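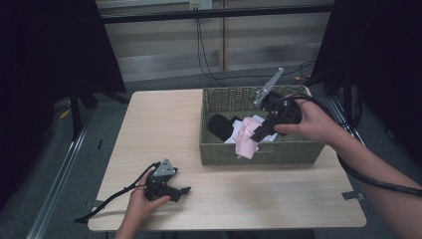
A woven basket with pieces of fabric on a wood tabletop.

Gornen Opens Clothing and Textile Drop-Off at Hestolia Road

October 10, 2023

Gornen, the household recycling service for the Remon district, has opened a permanent drop-off point for worn clothing, socks, towels and bed linen at its Hestolia Road depot. The service is free to all residents of the district and does not require an appointment.

The new drop-off follows a trial that began in July at 3 apartment buildings. Residents of 429 households were offered a textile bag along with their regular recycling bags. By the end of the trial, Gornen had collected 900 pounds of material, most of it too worn to be sold secondhand.

"People told us they knew where to take a good coat, but they had no idea what to do with a sock that had a hole in it," said Jyoti Mathur, operations manager at Gornen. "Those socks were going in the trash. We wanted a place that would take them as they are."

Items will be sorted at the depot into two streams. Clothing in wearable condition goes to the Pandey Street thrift store. Everything else is baled and sent to a processor that shreds it for use as padding and insulation. Cotton towels and T-shirts may be cut into wiping cloths before baling, depending on demand from local repair shops.

Residents are asked to wash and dry all items before bringing them in. Damp fabric can spoil a whole bale, and the depot has no means of drying it. Zippers and buttons can be left on. Bags should be tied shut and should weigh no more than 60 pounds.

The depot cannot accept carpet, pillows, mattress pads, or anything stained with paint, oil or solvents. Shoes are not part of the program at present.
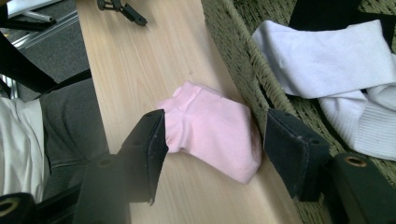 Do socks have to be in pairs?
Single socks are welcome and go into the shredding stream with other worn items. Pairs in good condition should be folded together so that sorters can set them aside for the thrift store.

Kuldeep Prajapati, who supervises sorting at the depot, said the crew will review the accepted items list after the first winter. Blankets and heavy curtains are accepted for now but take up a good deal of room in the baler, and a separate collection may be set up for them.

Apartment buildings that took part in the trial will keep their textile bags. Managers of other buildings can ask to be added to the pickup route by writing to the Gornen office or leaving a request at the depot counter.

The textile bins are inside the main gate on Hestolia Road, to the left of the glass containers. Printed lists of accepted items are available at the counter.

Media contact: Jyoti Mathur, Gornen, Hestolia Road depot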